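PK 115: Packaging and Everyday Life
Week 12 handout: Closures, or why the lid matters more than the box

Notes by Usha's successor on this module, Ustyna Didenko. Bring these on Tuesday. I won't be printing more.

1. Where we left off
Last week we did boxes. Most of you liked boxes. A closure has a harder life: it must stay shut in a lorry, open for a tired person at a sink, and then shut again as though nothing had happened. The Clivero case (reader, p. 19) shows a firm that managed the first of these and was very proud.

2. Four words you will need
Finish: the top part of the neck, where the thread is. Not the end of anything.
Land: the flat rim the seal presses on.
Torque: how hard you have to twist. Quoted separately for putting on and taking off.
Tamper band: the ring that breaks away at first opening. Spelt "tamper", not "temper", despite what several of you wrote in the mock.

3. Opening is a social question
Read the Pruline complaint letters before class. Count how many writers blame themselves. A jar that won't open makes people feel old, and the maker seldom hears of it, as they ask a neighbour or use a tea towel. Ashour argues that child-resistant caps are mostly parent-resistant. I think this is overstated, but I have also had a headache at midnight.

4. Colour and the cap
Caps are often coloured when the bottle is clear. Shoppers use the cap to tell one variety from another, sometimes without reading a word of the label. The Tenirport dairy swapped two cap colours one December and received 2521 letters about the taste of the milk, which had not changed.

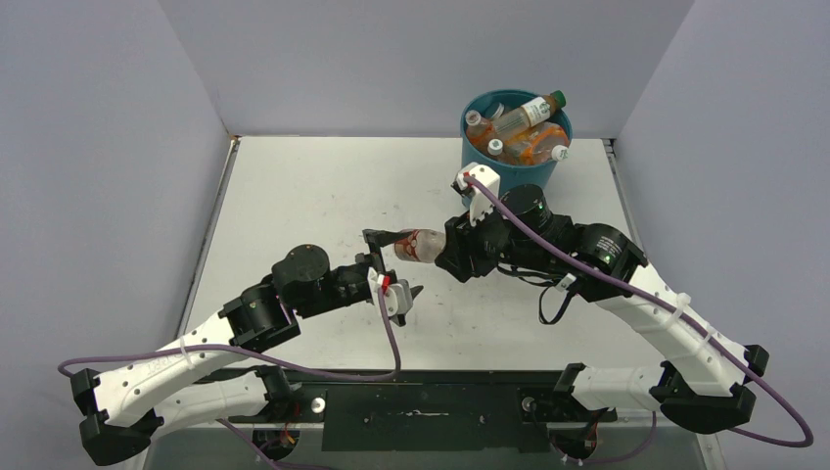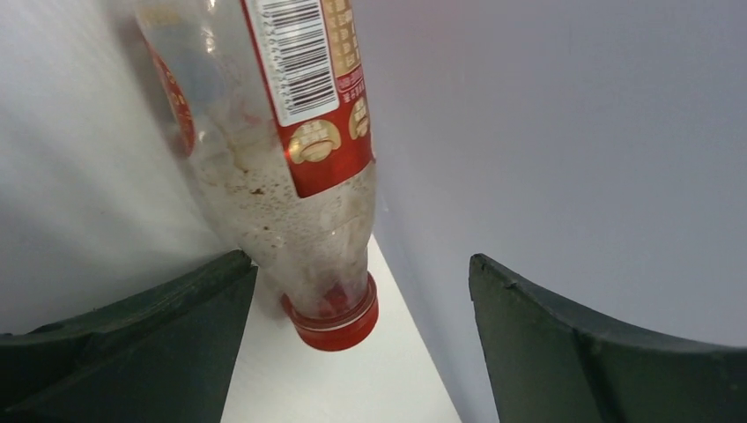
A clear bottle with a red screw cap and a red label.

5. For the seminar
Pick one closure from your kitchen. Write a page on who it was made for and who it annoys. Please wash it first.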